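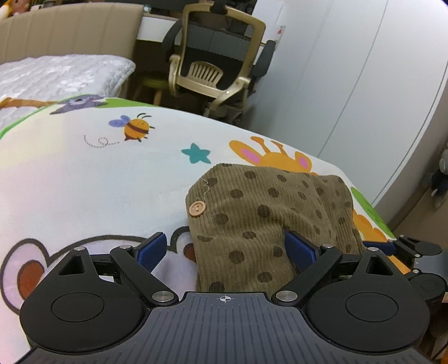
Wendby > Blog > Odd Jobs

14th September, by Rhea Aquino

I have been paid to fold my own laundry, which my mother would have called a miracle and my tax software calls miscellaneous income. The outfit is Flokero, over in Brunton, and what they want is for people to do dull household things while holding a gripper, so that one day a robot can do dull household things without the people. You squeeze the handle, the fingers close, and you pick up whatever is on your list. My list said "soft items, small, patterned," so the corduroy pouch with the polka dots got the job, laid out on the kids' blanket with the bee and the giraffe. The blue pads are rubber and they do take hold of corduroy. They have more trouble with the wooden button, which hangs off its thread loop and goes wherever it likes.

The target is 2,000 pickups. I said yes to this in May without doing any arithmetic. A pickup takes me eight seconds on a good run, and then you have to put the thing down again somewhere different and somehow look natural about it, and I'd like to see anyone look natural putting down a pouch for the four hundredth time. By then I had started giving it little destinations. Off to the bee. Off to the star. Back to the giraffe, who has seen enough.

Jerome Marquez, who trained me over a video call, has one rule he repeats: don't be clever. If you fumble, fumble and recover, and keep the take. If you drop it, mark it as a drop. What you mustn't do is swoop in with your free hand and fix things, because the robot won't have a free hand and will presumably feel let down. I have a very active free hand. The first week I had to sit on it, and I was asked to redo a whole batch in which a set of fingers kept arriving from the left to straighten a sock.

I did ask why they couldn't just drive the arm itself and skip me. They do that too, at the Rarville site, where you sit at a pair of controllers and the arm copies you with a small delay. I tried it for an afternoon. It's like threading a needle by mailing instructions to your cousin. I managed 3 towels, one of which I'd describe as folded. The people who do it all day are very good and very quiet, and they drink their coffee with a sort of smooth, careful swing from the shoulder that I don't think they know about.

So I prefer the hand-held one. You can feel when the cloth bunches, and you adjust without thinking, and apparently the adjusting without thinking is the part they're after. It's a little flattering. I have gone a long time without anybody wanting to study my technique.

My wrist has opinions. Change hands every batch if you can, and raise the work up off the floor if your back is older than your enthusiasm. Also, keep your objects in a box between sessions. I lost half a morning to a missing mitten that turned up in the dryer, where mittens live.

Next on the list is "flexible containers, zippered," so I'm off to find out how many pencil cases we own.

We use cookies to remember your preferences. By continuing to read you accept our cookie policy.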